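Threaded collar stuck on clear bowl, strap wrench or heat?

Utalgate Home Forum > Plumbing and Fixtures
13 replies, 3656 views

mudroom_mel
March 2023
Okay, so I've been fighting with this thing since lunch. It's the filter bowl from under the laundry sink, and the dark gray ring that holds the clear bowl on will not come off it. I want the ring off so I can scrub the lip underneath. The house came with it and I can't find a name anywhere, though my neighbor swears it's a Rodard. I soaked it in vinegar for 2 hours and got nowhere.

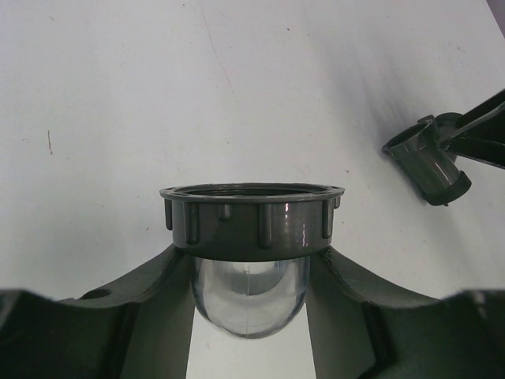 Replies

tenpennyjo
Those ribs on the outside are your friend. Rubber strap wrench, wrap it twice, go slow. I got mine at Amato in Wesville for 10 bucks and it has paid for itself — mostly on pickle jars.

gus_on_the_hill
Hair dryer first. Warm the ring, leave the bowl alone, then twist by hand in a dish glove.

tenpennyjo
I wouldn't put heat anywhere near a clear bowl. I cracked one that way last August and had water all over the dryer.

gus_on_the_hill
A hair dryer isn't a torch! I've done it for years on low with no cracks. We'll have to disagree.

basementbarb
Are you sure it's supposed to come off? On mine the ring is captive and you just clean around it with an old toothbrush. Check before you crank on it, please.

mudroom_mel
Huh, I didn't know they could be captive. There's thread on the inside of the ring at the top and I figured it kept going all the way down. Going to try the toothbrush tonight and leave the wrench for the weekend.

basementbarb
Put a little silicone grease on the o-ring while you're in there. Not Vaseline.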